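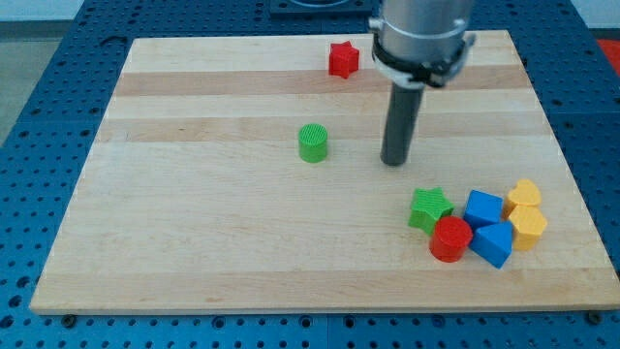 Robot Handling, Session 3
Contact faults on the pushing bench

Read these notes before the Saturday practical. They cover one fault in detail, the tool height error on the Festport bench, and the checks that were brought in after it. The general rules for the lab are in the safety sheet and are not repeated.

1. The task

The arm carries a plain rod and no gripper. It moves coloured blocks over a wooden board by pushing them from the side. The shapes in use are stars, cylinders, cubes, triangular prisms and hearts. A typical instruction is "move the green cylinder to the red star". The rod has to come down beside the block, make contact with its side, push, stop and lift clear.

All of this depends on the working height. Too high and the rod passes over the block or catches its top edge and tips it. Too low and the rod presses on the board.

2. What went wrong

In July a group was running the Kristiansen exercise, in which blocks are separated from a cluster one at a time. The rod had been taken out of its clamp for cleaning and put back. It was refitted 3 mm lower than before. The tool length stored in the controller was not changed.

The first moves were made above the blocks and looked normal. On the first push the tip went down onto the board and was dragged across it. The arm did not stop. The contact force limit had been set to 50 N during an earlier exercise with heavier parts, and the drag stayed below that. The arm finished its path with the rod bent slightly out of line and a score left in the wood.

A student reached for the block that had been knocked over while the program was still waiting between moves. The arm started its next approach. The supervisor pressed the emergency stop and there was no injury. This second event was recorded as a near miss and is treated as the more serious of the 2.

3. Causes

Direct cause: the stored tool length did not match the fitted rod.

Contributing causes:
The clamp allows the rod to slide, and there was no mark on the rod to show its proper depth.
The force limit was carried over from another job.
The program had no visible difference between "waiting" and "finished". In both states the arm hung still over the board.
The board had been moved, and the group assumed that any height error came from that.

On the last point, note that moving a flat board along a flat table does not change its height. It changes the position of the board in the robot's coordinates, so blocks are missed to one side or the rod runs past the edge. If the tip is touching down where it should not, look at the tool and the table height first.

4. Checks before running

Do these in order. Write the results in the bench log.

Check that the clamp is tight and that the rod does not turn or slide by hand. The drives must be off.
Line up the mark on the rod with the lower face of the clamp.
Run the touch-off routine from the Hellex menu over a clear part of the board.
Repeat the touch-off at 2 other points. If the readings differ, stop and report it.
Read the force limit from the screen. Do not rely on the value in the program header.
Run the first push at low speed with one hand on the stop button.

5. Working near the arm

A still arm may be about to move. Before reaching onto the board for any reason, press hold, wait for the status line to change, and say aloud that you are going in. Only the person who pressed hold may release it.

Do not straighten a fallen block between moves. Let the run fail and log it as failed.

6. Crowded blocks

Pushing into a cluster loads the rod more than pushing a block standing alone. Several blocks move together, and a prism or heart can wedge against its neighbour. The force reading then climbs over a short distance. Some groups answered this by raising the limit, which hides exactly the fault described in section 2. Approach from the open side of the cluster and use shorter pushes.

For the practical

Bring the log sheet from the Fleltonitz exercise. Each group will be given a bench with one deliberate setting error and must find it with the drives off, using the checks in section 4. Write down which check found it and what the arm would have done if the run had gone ahead.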